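Teach the robot from your kitchen: Kornato opens its simulated table to the public

By Danica Skála
May 26, 2020

Anyone with a laptop and a bit of patience can now teach a robot arm to tidy a table. Kornato, the small robotics firm based in Brasley, has opened its remote teaching system to home users after a trial that began in March. The arm, the table and everything on it exist only in simulation, and the person steering can be anywhere with a decent connection.
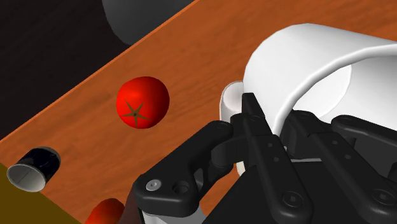
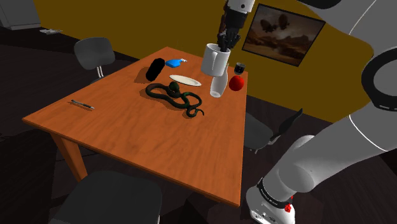 The simulated table in Kornato's teaching system, with the tomato within sight of the gripper in the first view and the mug held over the table in the second.

How the teaching works

The idea is simple enough to explain over the phone, which is how Hazem Belkadi explained it to me. You log in, you are given a short instruction such as "put the mug on the plate", and you drive the arm through the job yourself. Your hand movements go in through a controller, or through the mouse if that is all you have, and the arm follows. The software records every joint position along the way. One complete run is called a demonstration, and once there are enough of them the firm's learning program tries to do the same job without any help.

"People expect to be writing code," said Belkadi, who leads the teaching project. "They don't write a line of it. They pick up the mug, they put the mug down, and we keep the movement."

I had a go, and it is tremendous fun - also much harder than it looks! My first mug went straight off the side of the table. My second attempt was better, though I came in too low and pushed the plate along with my knuckles (the robot's knuckles, I should say, but after ten minutes you do start to think of them as yours). There is a reset button, thank goodness, and it puts everything back in an instant.

The trial in March had 62 people on it, most of them students and staff from Mokgethi College. Between them they recorded up to 3,000 demonstrations. The team threw out the ones where the connection had dropped halfway, but it kept plenty of clumsy ones on purpose. Bheki Fourie, who checks the recordings, told me that a run where somebody misses the handle and then recovers can be more useful than a perfect one, as it shows the arm a way out of trouble.

Tomatoes, mugs and a snake

The objects are a cheerful mix. A round tomato is a good beginner's task, and Fourie likes to start new people on it. A mug asks for more thought, because you can take it by the rim or by the handle and the choice changes what you can do next. The hardest thing in the set is the coiled toy snake. Of 117 tries at lifting it during the trial, very few ended with the snake where it was supposed to be, and Fourie says he still can't do it reliably himself.

Layouts are shuffled between sessions, so you will seldom meet the same arrangement twice. Some tables are nearly bare and others are crowded, and the crowded ones are where a beginner learns to bring the fingers down from above and leave the neighbours alone.

Beverley Pilkington, a retired typesetter from Delley, recorded 513 demonstrations on her own after joining late in the trial. She had never used a games controller before. "I did the washing-up for real and then I went upstairs and did it again with the arm," she said. "You learn to slow down just before you touch anything. My grandson rushes, and he drops things."

From the screen to a real arm

The next step is the one I am most looking forward to. Bheki Chauke, who runs the firm's workshop, wants to move the best of the learned skills on to a real arm and see how they cope with proper weight and friction. He expects some of them to fail at first. Simulated mugs slide a little too easily, he says, and real fingers have a bit of play in them. Where a skill falls short, the workshop will add demonstrations made by hand, with a person holding the real arm by the wrist and guiding it through the movement.

Taking part

Places are free and open to anyone over 16. New users get a practice table first, where nothing is recorded, and can move on to the recorded tasks when they feel ready. Sessions last half an hour. A controller helps, but Pilkington did her first evening with a mouse and says it was perfectly all right once she had turned the speed down. Sign-up is through the Kornato website, under "Teach".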